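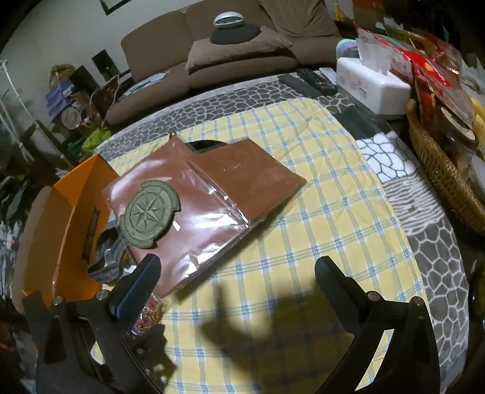 I've been promising a few of you a thread about moving, now that we're settled (settled-ish) in Vurnimstead, so I've made a big mug of tea and I'm going to write down everything I can remember before it all goes fuzzy. It may take me a while. Get yourself a tea too!

We moved 393 miles in February after nearly 12 years in the same house. If you've been in one place that long you already know what the hall closet looked like. I opened it the day after we signed the lease, looked at it for a minute, and closed it again until the weekend.

Money first, as that's what most people asked me. The movers were Broltura, a small outfit, and the final bill was $3,153. That covered the truck, the crew, fuel and one overnight stop. It didn't cover packing, and it didn't cover the piano, which went to my sister-in-law and is much happier there. I got two other quotes and both were higher, but one of them had nicer blankets and I still think about those blankets.

Please ask any mover what they charge if the truck can't park near the door. Our old street was fine, but the new one is Rweyemamu Lane, which is narrow and bends halfway down, and I only thought to call and mention this at the last minute. The lady in the office was so kind about it. They sent a shorter truck and it took two trips from the corner, and we paid a little extra for that (it's in the total up there).

Now, the change of address. Do the post office one early, earlier than feels sensible, and then sit down with your bank statement and go line by line. Every company that takes money from you wants to know where you live. I thought I'd done them all, and then our dentist's reminder card wandered in weeks afterward with three stickers on it.

Someone asked about the pets. The cat traveled with us in the back seat with an old sweater of mine and complained as far as the state line, then slept like a baby. Our vet told us to keep her in one room at first with her own things around her, so she had the little bedroom for the first few days and then slowly took over the rest of the house. She now owns the landing.

Kitchen advice: pack the kitchen last, and keep out less than you think you'll need. We kept one pan, two bowls, the kettle and the good knife and ate very happily for days (eggs, mostly, and soup, and one frankly wonderful night of toast). I'd do that again even without a move. 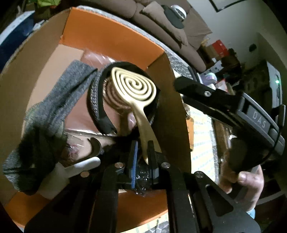
Packing the odd-shaped things is where I lost most of my evenings. Books are easy, plates are easy once you've learned to stand them on edge, and then there's everything else you own that was never meant to go anywhere. I kept a cardboard box open for those and let it fill up over the week, and I'd tell anybody to do the same. A piece like that cream-gold spiral, with its coiled head and that long stem tapering down to a point, isn't going to sit flat with the dinner plates however nicely you ask. Wrap the thin end first, then the head, and leave it some room. I used up all our old pillowcases this way and washed the lot afterward.

Labels! I wrote the room on every box and felt very organized, and then found that "bedroom" meant something different in a house with a different number of bedrooms. My husband drew a floor plan of the new place and gave each room a letter, and we wrote the letter on the side of the box instead of the top. You can't read the top of a box when there's another box on it. I'm a grown woman and I had to learn this.

The internet took 12 days to get hooked up. I'd booked it for the Friday after we arrived and there was a mix-up with the apartment number (we aren't an apartment). So if you work from home, have a plan. Mine was a corner table at Skistari, the bakery at the bottom of the hill, where they let me stay all morning on one coffee and a seeded roll. I felt guilty and bought a second roll most days, and now I know everybody's order.

A softer thing, and then I'll let you all go. I was homesick, and I hadn't expected to be, as I was the one who'd wanted the move! It came on at odd moments, usually in the grocery store when I couldn't find the rice. What helped was having a few dull regular errands. Library one morning, bakery most mornings, a walk up past the allotments before supper whatever the weather was doing. After a while the woman with the two spaniels started saying hello, and I went home and told my husband about it as if I'd won something.

We still haven't hung any curtains in the front room and there's a lamp nobody will own up to choosing. If you're moving this spring, send me your questions and I'll answer what I can tonight after supper. And if you know a good way to get packing tape marks off a painted door, I'd love to hear it, I've tried dish soap and it only made them shinier.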